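Laptop charges at the desk but drops to battery when a monitor is plugged in through the same dock

Posted in Hardware > Power and Docks
Viewed 127 times

Tiziana De Luca

I have a laptop that charges over USB-C and a Kokunik dock that is supposed to pass power through from its own supply. With only the dock cable connected, the battery icon shows charging. When I connect an external monitor to the dock, the icon changes to "plugged in, not charging," and after a while the percentage starts going down. If I disconnect the monitor, charging resumes within a few seconds.

What I have tried so far:

Different HDMI cable. No change.
Different wall outlet, no power strip. No change.
Dock firmware update from the Kokunik support page. It installed without errors. No change.
Charging directly from the laptop's own adapter, no dock. Charges normally under any load.

The laptop adapter is rated at 65 W. The supply that came with the dock is a plain black brick and I can't find a wattage printed on it, only volts and amps. The dock is secondhand, so I can't say for sure that the brick is the original. The cable between dock and laptop is one I already had.

Is this a fault in the dock, or is it a power limit? I would like to keep a single cable going to the laptop if possible, as the desk gets used by two people and things get unplugged a lot.

2 answers, sorted by votes

Tostetti

It is most likely a power limit. You can confirm it without buying anything.

Multiply the volts by the amps on the output line of the brick's label. Use the output line only. The input line (usually 100-240 V) tells you what the brick accepts from the wall and has no bearing on this. If the output line says 20 V and 3 A, you have a 60 W supply.

The dock then keeps part of that for itself. The chipset, the Ethernet port and the USB ports all draw from the same supply, and most docks reserve a fixed amount for them whether or not anything is connected. A typical reserve is 15 W. From a 60 W brick that leaves 45 W for the laptop. A laptop that shipped with a 65 W adapter will often accept 45 W, charge slowly at idle, and drain under load. Driving a second display raises the load on the graphics side, which fits what you see.

Next, the cable. A USB-C cable without an e-marker chip is limited to 3 A, which at 20 V means 60 W. Cables rated for 5 A contain the chip. You cannot tell them apart by thickness. If yours came with a phone, assume it is the 3 A kind, and check that it carries video at all, although in your case it evidently does.

Do this test in order:

1. Shut the laptop down completely. Leave the monitor connected to the dock. See whether the charge light comes on.
2. Start the laptop with the monitor connected, and let it sit at the login screen for ten minutes. Note the battery percentage before and after.
3. Log in, open your usual programs, and repeat.

If it charges in 1 and 2 but not in 3, the supply is too small. If it fails in 1, the dock is renegotiating to a lower power level when the monitor is attached, and you should suspect the dock or the cable.

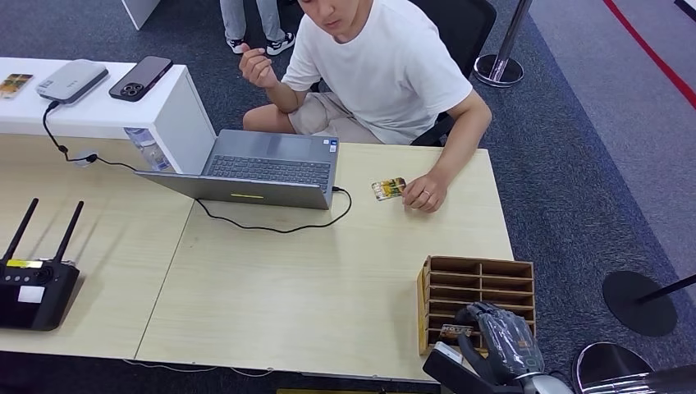

Laptop on a desk, cable plugged in at the right side.

Also check which port you are using. On many models with two USB-C ports, only one accepts full power. The other may charge at a reduced rate or not at all. The manual will list them separately, sometimes only as a small symbol next to the port. Running the laptop's own adapter through each port in turn is a quick way to see a difference.

If the arithmetic shows a shortfall, get a larger supply with the same output voltage and the same connector. A higher amp rating is safe. A higher voltage is not. If the dock takes a barrel plug, match the polarity diagram on the label too.

Comment from Tiziana De Luca: The output line says 20 V, 3 A. It charges in tests 1 and 2 and loses 4 percent in test 3. The cable came with a tablet.

Comment from Tostetti: Then the supply is the first thing to replace. Before ordering, look up the maximum the dock will pass to the laptop. It is a separate figure from the supply rating, and a bigger brick will not raise it.

Tomaszewski

Had the same thing with an older dock. I turned the monitor refresh rate down and set the battery mode to power saver and it stopped draining. Didn't fix it really but good enough for email and documents. Also some laptops have a battery limit setting that stops at 80 and shows "not charging" so look at that too.

Comment from Estia: The limit setting would not explain a falling percentage, but it is worth ruling out. It is often in the manufacturer's own utility and not in the system power settings.

Last activity: Saturday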